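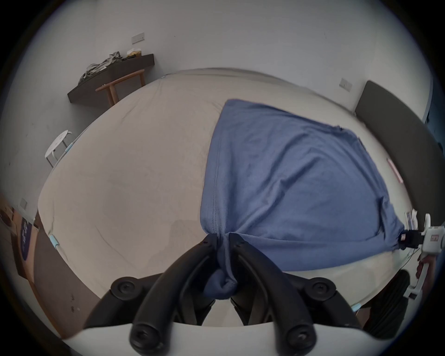
Household Textiles and Daily Work
Handout 9: Folding on the bed

Read this before Friday. Bring one T-shirt you actually wear, washed, and leave the nice one at home.

What this session covers

The reading for this week is the folding chapter from the Cleltano home manual, plus the short rental-housing survey from Ilura. The manual is the kind of book that makes large promises. It says a properly folded shirt will stay wrinkle-free in a drawer "indefinitely" and that a folding habit pays back its time within a month. I'd like you to read it with a pencil in your hand and put a mark next to every claim for which the author offers evidence. My own copy has very few marks in it.

None of this means folding is pointless. Most of us fold because the drawer won't close otherwise, and that is a perfectly good reason. What I doubt is the layer of advice on top.

1. The bed as a work surface

Older manuals assume a table. Newer ones mostly assume a bed, and the Ilura survey suggests why: many of the smaller apartments it looked at had no table big enough to lay a shirt out flat with both sleeves open. The bed is what people have. It is wide and it is usually clean enough.

It is also soft, and the manuals tend to skip over what that does. On a table you can press a crease in with the side of your hand. On a mattress the cloth sinks along with your hand and the crease comes out rounded. If you smooth a shirt from the middle outward on a bed, the sheet moves too, and you end up smoothing two layers when you meant to smooth one.

Corner clips help with this. A fitted sheet that has lost its stretch will creep toward whoever is pulling on it, and four clips, one near each corner, cut that down a good deal. They don't make the sheet flat. A pale beige sheet with light-blue clips on it can still show soft wrinkles all over, and a thin T-shirt laid on top may pick up some of that unevenness. The manual recommends clips "for a hotel finish." I'd recommend them for holding the sheet still and leave the hotel out of it.

Clear the bed first. Crumpled tissue, receipts, socks without partners, all of it off. Anything left under the shirt makes a bump, and anything left beside it gets dragged into the fold.

2. Laying out

Start with the shirt face down, the neck away from you. Most people do the opposite and then flip it, which undoes the smoothing.

Find the side seams before you find anything else. A cotton T-shirt that has been through a lot of laundry often has a twist in the body, so the seam that used to run down the side now wanders toward the front. You have two choices. You can follow the seams, in which case the hem won't line up, or you can follow the hem and let the seams go where they like. The manual says to follow the seams. It doesn't say what to do about the hem. For a shirt going into a drawer I follow the hem, and I've never seen a reason not to.

Spread by the corners. Take a small pinch of cloth at the hem or sleeve, draw it out, let go, and go on to the next. A twisted gather in the middle of the body means too much cloth was picked up at once. Put it down, open it, and take less. Pulling on opposite corners will stretch a T-shirt into something like a diamond, with the slack running diagonally across the chest. It can look tidy from where you're standing, but the sleeves are then at different heights and the first fold will show it.

Blue and other dark cottons are harder to read than white ones. Seams hide. If you can't see the seam, run a thumb along the edge until you feel the ridge.

3. The folds

We will use two.

The plain third: one side to the center, sleeve back on itself, same for the other side, then hem up to neck and over once more. It's what stores did before display boards and it still works.

The pinch fold: two points held at once, one hand crossed over the other, a shake, and down. It is quick when it goes well. The Takács method, which many of you will have met in video form, is a version of this, and the claim attached to it is that anybody can do it in two seconds. I had an earlier group time themselves. Few of them liked the results, and several went back to thirds within the hour. Part of the trouble is that the videos use a stiff new shirt on a hard surface. Try it with your own shirt on a mattress before you form an opinion.

4. How much does any of it matter?

The Fistorley drawer study is the one that gets quoted. It tracked 361 shirts from 10 households and reported that 224 of them were "acceptably smooth" after a week in the drawer. The number is repeated in the Cleltano manual as proof that folding technique works.

Look at it again. There was no comparison group of shirts that were simply laid flat or rolled. The people judging smoothness were the same people who had done the folding. We aren't told how full the drawers were, and a packed drawer may well press cloth flatter, or crush it worse, no matter who folded what. "Acceptably" isn't defined anywhere. And 137 shirts weren't acceptable, a figure you have to work out for yourself.

I don't think the study is dishonest. I think it answers a smaller question than the one it is used for. It tells us that some shirts folded by some people looked all right to them a week later.

Fabric probably counts for more than technique. Thin cotton wrinkles in a drawer. Heavier knits mostly recover on the body within an hour of wearing. If that's true, a good part of the folding literature is advice about a problem that goes away by mid-morning, but I can't prove it either, and you should hold me to the same standard.

For Friday

Fold your shirt in plain thirds on your own bed, and once more on the hardest surface you have. Don't iron it in between. Write down what was different, in ordinary words, a paragraph at most.

Then pick one claim from the Cleltano chapter and write out what you'd need to see before you believed it. "More research" won't do. Say what would be folded, by whom, where it would be stored, and who would look at it afterward.

Questions to have in mind while you read

Who is assumed to be doing the folding, and how much room do they have?

Which instructions would still make sense if the drawer were half empty?

When the manual says a method "saves time," what is it being compared with?

Fitted sheets are next week. The manual gives them eleven pages. Skip the page on tucking the elastic into a perfect rectangle for now, we'll go over it in class and see whether anyone gets one.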